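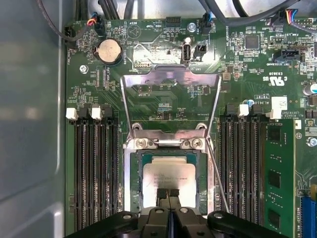 Vue de la caméra de poignet, doigts au contact du dissipateur du processeur, cadre de maintien relevé.

FICHE DE CONTRÔLE LOGICIEL AVANT AUTORISATION DE CYCLE
Cellule de démontage de cartes mères, site de Pradley
Pile de commande Prornell, module de perception Cairns
Révision de juin

Objet
La présente fiche porte sur les fonctions logicielles de la cellule : perception, planification, commande en effort et journalisation. Le contrôle mécanique et électrique fait l'objet d'une fiche distincte. Toute rubrique cotée NC interdit le passage en mode automatique. Une rubrique cotée R (réserve) autorise le fonctionnement en vitesse réduite, sous la surveillance d'un opérateur habilité.

Cotation : C = conforme ; R = réserve ; NC = non conforme ; SO = sans objet.

1. Configuration et versions

1.1 Version de la pile de commande identique à celle du registre de site : C
1.2 Fichier de paramètres signé, sans modification locale : C
1.3 Modèle de segmentation chargé conforme au registre : R
Commentaire : le modèle chargé est le bon, mais le nom affiché au pupitre reste celui de la version antérieure. Correction demandée à Skisdale, intégrateur de la cellule. Le contrôle s'effectue dans l'intervalle par comparaison des empreintes.
1.4 Retour à la version précédente testé depuis le pupitre : C

2. Perception

2.1 Étalonnage caméra-pince contrôlé sur la mire : C
2.2 Détection du socket en vue verticale : C
2.3 Détection du socket en vue oblique : R
2.4 Lecture du marquage du dissipateur : SO
Commentaire : la lecture du marquage n'intervient pas dans la décision de saisie. Le module doit retourner la valeur « illisible » sans bloquer le cycle.
2.5 Distinction entre emplacements mémoire vides et occupés : C
Commentaire : un module isolé dans la rangée de droite doit être classé comme obstacle et reporté dans la carte de hauteur. Le contrôle a été fait sur la carte mère de référence, dont le module vert est resté en place.
2.6 Rejet des images dont l'horodatage est périmé : C

3. Planification de trajectoire

3.1 Chargement du modèle de collision complet de la pince, supports et biellettes compris : C
3.2 Zone d'exclusion autour de la pile bouton : C
3.3 Zone d'exclusion autour des condensateurs : R
3.4 Prise en compte des câbles souples : NC
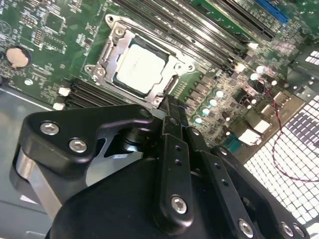 Commentaire sur les rubriques 2.3, 3.3 et 3.4 : le planificateur construit sa carte d'occupation à partir du nuage de points fusionné, puis dilate chaque obstacle d'une marge fixe de 2 mm. Cette méthode convient aux composants rigides et suffisamment épais. Elle est insuffisante pour les conducteurs fins, que le filtre de bruit élimine avant la fusion. Le fil torsadé rouge et noir qui descend devant la grille ajourée, à droite de la carte, constitue à cet égard le cas de contrôle retenu : il doit figurer dans la carte d'occupation avant toute approche par ce côté. La grille, fortement éclairée par l'arrière, doit en outre être masquée pour le calcul de l'exposition. Les condensateurs cylindriques proches du socket sont à déclarer individuellement et non comme un volume unique, faute de quoi le planificateur rejette des approches admissibles.

Action requise : abaisser le seuil du filtre de bruit dans la zone du boîtier, puis rejouer les 79 scénarios de la base de non-régression. Interdiction d'approche par la droite maintenue jusqu'à la levée de la NC.

4. Commande et contact

4.1 Passage du mode position au mode effort avant contact : C
4.2 Seuil d'arrêt en effort vertical réglé à 10 N : C
4.3 Remise à zéro du capteur d'effort hors contact : C
4.4 Absence de commande de fermeture tant que le contact n'est pas confirmé : C
4.5 Comportement sur perte de communication : R
Commentaire : l'arrêt est obtenu dans tous les essais, mais le délai relevé a atteint jusqu'à 700 ms en présence d'un enregistrement vidéo simultané. Il est demandé de placer l'enregistrement sur un processus de priorité inférieure et de reprendre la mesure.

5. Journalisation

5.1 Enregistrement synchronisé des images, des efforts et des positions articulaires : C
5.2 Code d'abandon explicite pour chaque cycle interrompu : R
Commentaire : le code « plan introuvable » recouvre deux situations différentes, à savoir l'absence de solution et le dépassement du temps de calcul. Les séparer dans la prochaine version.
5.3 Espace disque vérifié au lancement : C

Décision
Mode automatique refusé au titre de la rubrique 3.4. Mode pas à pas autorisé en vitesse réduite, approches par la gauche et par le bas uniquement. La fiche est à représenter, accompagnée des journaux de non-régression, après application du correctif de filtrage. Les rubriques 2.1, 3.1 et 4.3 seront reprises intégralement à cette occasion, quel que soit leur état actuel.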